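From: Fouzia Durrani
To: Lustarcombe shared equipment list
Subject: Re: Gripper comparison, bottle sorting station

Dear colleagues,

Yen-ting Ng wrote:

> Before the July order is placed, could the list be told which
> fingers were used in the bottle trials, and whether the wrist
> cameras were the same on both arms? Our group has a quote from
> Prulov for 4 pairs and would prefer not to sign it blind.
> We would also like to know if cable routing caused any stops.

Thank you for these questions. The station has two arms facing one bin, and the task is to move plastic bottles from the table into it. Both arms carried the same camera module and ran on the same Zheng controller. The Prollilik fingers and the Prulov fingers were each mounted on both arms in turn, so that neither set had the benefit of the better side.
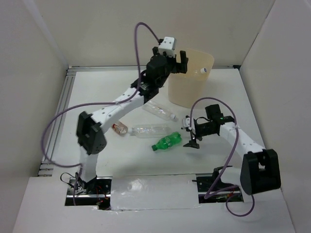

The trial consisted of 992 pick attempts, of which 500 were made with the Prollilik fingers and the remainder with the Prulov fingers. Failed picks were entered in the log with the bottle type and the arm concerned. Clear bottles accounted for 624 of the attempts and for most of the failures with either set. In the operators' notes, the usual fault is a cap end that rolls away as the fingers close. The Prulov fingers did somewhat better on small bottles. With large ribbed bottles we found no difference worth reporting.

Cable routing did cause stops in the first week. The camera cable is tied at the forearm and must be left with enough slack to clear the wrist at full turn. Groups fitting their own modules are asked to check this by hand before enabling the arms.
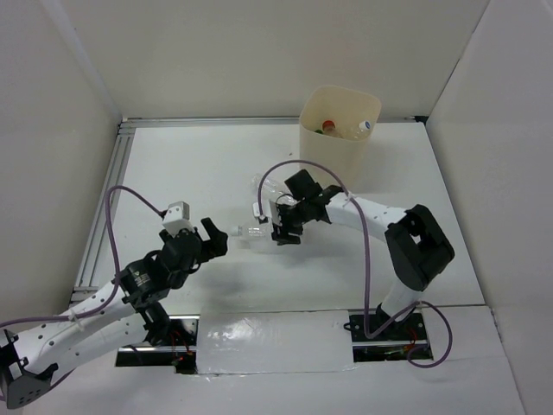

Bottle sorting station, with two clear bottles on the table and others in the bin.

The log will be placed in the shared folder once the arm labels have been corrected. Requests for time on the station should continue to go to this list. Groups that intend to join the July order should reply to me with the number of pairs required and the account to be charged.

Regards,
Fouzia Durrani
Lustarcombe Equipment Office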